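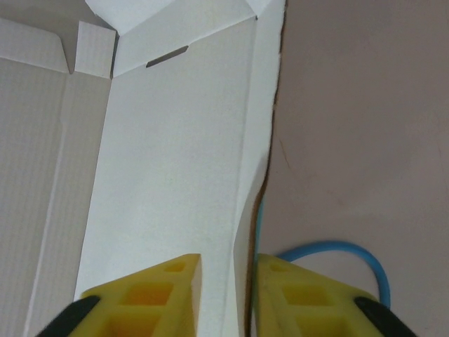
Fig. 5. The white box with its flaps open. Note the slot in the broad top flap.

Section 5: Folding and Closing Your Mavon Gift Box

Now for the fun part! The Mavon box needs no tape and no glue — once you get a feel for the creases, you'll be folding these while you chat with a friend.

Before you start
Clear a flat, dry tabletop a good bit bigger than the box. Wash and dry your hands, because white paperboard shows every fingerprint.

1. Set the box down with the opening facing up and the flaps out of the way.

2. Run a fingertip along each crease, from the top down. Go gently the first time and a little firmer the second. You'll feel the board start to give, and it's very satisfying.

3. Check the tall panels. If one bows inward near the bottom, slide your hand inside and ease it back toward the wall. Don't pull on it from the top.

4. Line the box with tissue if you like (two sheets of the Kioko tissue fit beautifully), then put in your gift. Keep everything below the top crease.

5. Fold in the small tabs first.

6. Bring the broad flap over and look for the slot near its edge. Guide the closing tab into the slot at a slight angle, then press flat until it sits snug.

CAUTION: Paperboard edges can cut skin. Keep your fingers off the raw edge when you press the tab in.

NOTE: A soft wrinkle near a fold is normal and won't weaken the box. A tear at the slot will, so set that box aside for storing ribbon or cards.

Opening it again
Slide the tab back out the way it went in, and the box can be used over and over. Shabani Barasa, who wrote the folding steps for our Jinach and Trarkstead sizes too, still keeps buttons in one of her first test boxes!

Store unused boxes flat, away from damp walls, in stacks of no more than 39.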